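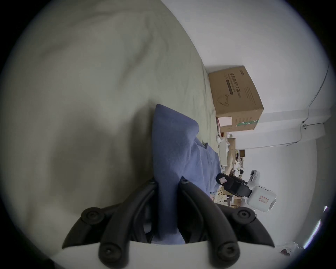

One reader's comment on our last gallery was that a rule sheet for hand-held grippers should fit on a single page, or people will stop reading it. We agree in part. The Drukau handling rules now run to 18 points, down from a much longer draft, and the short version is two pages taped inside the case lid.

The pictures on this page go with the section on soft goods and bedroom work. They come from one room. The rules were drawn up with Skustwood and apply to anyone recording with a hand-held gripper, new or experienced.

Blue cloth between the fingers. Rule 4: take hold of fabric by a fold, lift it clear, and pause before moving sideways. Don't pull a corner that is trapped under something else - put the cloth down and start over.

Rule 5 covers what to do when a grip goes wrong. Keep recording, open the fingers, and try again from a new side. Mark the attempt as a retry in the log. A failed grip with an honest note is more use to us than a clean one with no note.

Bare mattress, fingers open. Rule 9: begin and end every attempt with the fingers fully apart, and hold still long enough to say the task name out loud.
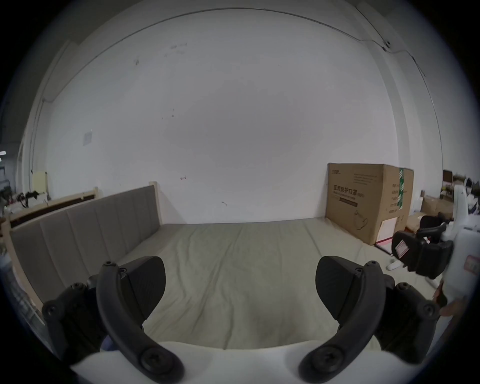 The same rule applies to folding, smoothing and picking up. If the task name changes halfway through, stop and begin a new recording. Reviewers at Ratitus went through roughly 1455 recordings in May, and a missing start pose was the most common reason for sending one back.

Rule 11 is about other people's rooms. Ask before moving furniture, leave drawers shut unless the task calls for them, and check for mail, medicine and family photos before you switch on. Delete anything private the same day.

Rule 12: one operator per gripper at a time. If you need to hand it over, end the recording first.

The full sheet is filed as Mofokeng 2041. Corrections go to the rules desk, with the rule number in the subject line.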